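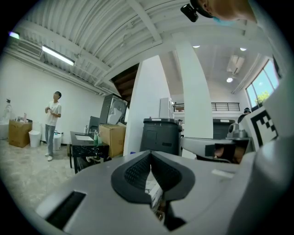

*Main room from the bench end – mezzanine with the black railing, big window on the right.*

29 May 2020

Room notes, mostly about heat, light and the mezzanine. I said I'd write these up before anyone orders anything, so the tone is what it is.

**Air conditioning.** The white wall unit is set to keep the whole room even, or so the Leblanc leaflet claims. I don't believe it. I put the cheap thermometer on the bench and then up on the mezzanine for an hour each, and the upstairs reading was 3 degrees higher. Not a fair test, the sun had moved by then. Still, warm air goes up and the unit is on one wall of a room with two ceiling heights. Somebody wants to fix this with a second unit. I'd want to see two thermometers running at the same time for a week before spending a cent.

**Ceiling.** White corrugated over white beams and ducts in one part, then the higher section with the three round recessed lights and the vent. I went looking for the plan from when the lights went in and found only the April quote from Bronutska, with no drawing attached. The quote says the recessed lights are "equal or better" than the long fluorescent for bench work. Equal at what distance? They sit higher up. I read the small print on a Findex parts label by both: fine under the fluorescent, a squint under the round ones. One pair of eyes, one label, so don't quote me.

**Window.** Best light in the place, and free. Blue sky and the green tree make it pleasant to work near, which I suspect is why everyone has strong opinions on keeping the benches over there. The glare after lunch is real, though. The Kidel film sample is supposed to cut 60 percent of it. I taped the sample to one corner and asked around. Two people said "much better" before I'd told them which corner it was on. Draw your own conclusions. Next try: put it up without telling anyone.

**Columns.** The old sketch has one white column in the middle. There are at least two to work around, the square one in the center and another just to its right, so any bench layout drawn from that sketch is wrong before we start. I've marked it up in red and put it back in the drawer. Please use that copy.

**Mezzanine and storage.** The proposal is to move all the paper records up to the tall white cabinet. My objections, in no order:

- It's a long carry up the stairs with a full box.
- Nothing tells us what the floor up there is rated for. The leasing papers say 100 in one table and don't give a unit. Pounds per square foot, I'd guess, but I won't load a floor on a guess.
- Records list runs to 211 folders. Roughly half could be thrown out, and I'd sort before I'd carry.

If the unit for that floor figure turns up I'll drop the second objection. The first one stands.

**Stairs.** Dark wood underside is hard to inspect in that light. The creak has been called "normal" by three different people, none of whom looked underneath. I'll take a flashlight to it.

To do:

- [ ] second thermometer, run both together
- [ ] ask Bronutska for the ceiling drawing
- [ ] Kidel film, blind try on the other pane
- [ ] floor rating, with units, in writing
- [x] red copy of the sketch back in the drawer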